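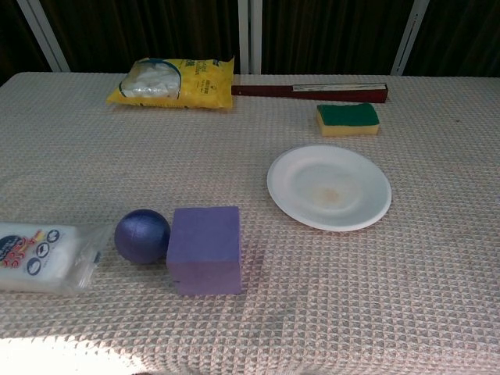

Waffle weave cloth, pinkish beige, on the table

Clutwood Forum > Laundry and Textiles > Shrinkage in waffle weave cotton

dreuter
Posted 9:14
I have three waffle weave tablecloths from Stunedlow, all cotton, all from the same order. After the first wash at 40 C the length dropped by a hand's width and the width by less. The care label says 40 is fine. Is this normal relaxation of the weave, or should I go back to the seller? Detergent is Cistora liquid, no softener, line dried.
Dirk Reuter

selvage_ed
Posted 9:52
Normal. A waffle weave has long floats in both directions. The yarn is under tension on the loom, and the first wash lets it go. The cells get deeper and the cloth gets smaller. Most of it happens in the first 2 washes. Measure again after the next one before you write to anyone.

Kwok
Posted 10:20
Disagree in part. Relaxation explains some loss, but a finished tablecloth should have been preshrunk before hemming. Check the hems. If they ripple, the sewing thread did not shrink with the cloth, and the maker skipped that step. I would return them.

dreuter
Posted 10:41
Hems ripple on the short sides only. Long sides lie flat.

selvage_ed
Posted 11:05
Short sides are usually cut edges with a folded hem, and long sides may be selvage. Different construction, so different behavior. It does not prove the cloth was not preshrunk.

Kwok
Posted 11:17
It does not prove it was, either. What is the fabric weight?

dreuter
Posted 11:30
300 grams per square meter according to the seller's page. I have not weighed a sample.

thorarinn_r
Posted 13:48
I sew these for a guesthouse. My routine for uncut waffle cloth is 4 washes at the temperature it will see in use, with a tumble dry after each one, then cut and hem. At that weight I would expect visible loss even on decent cloth. Line drying hides part of it. If you ever put these in a dryer they will shrink again.
For the ones you have: pull to shape while damp, lay flat, do not iron. Ironing flattens the cells and gives you back some length until the next wash.
Þórarinn Ravn

selvage_ed
Posted 14:02
Agree on the dryer. Four washes seems excessive to me. I stop when two measurements in a row match.

thorarinn_r
Posted 14:15
Fine for home use. I cut a lot of pieces at once and they have to match.

Kwok
Posted 14:33
Still say return them. A label that allows 40 should mean the size holds at 40.

dreuter
Posted 16:10
I will wash one more time, measure, and send the numbers to Stunedlow. The other two cloths stay in the closet until they answer.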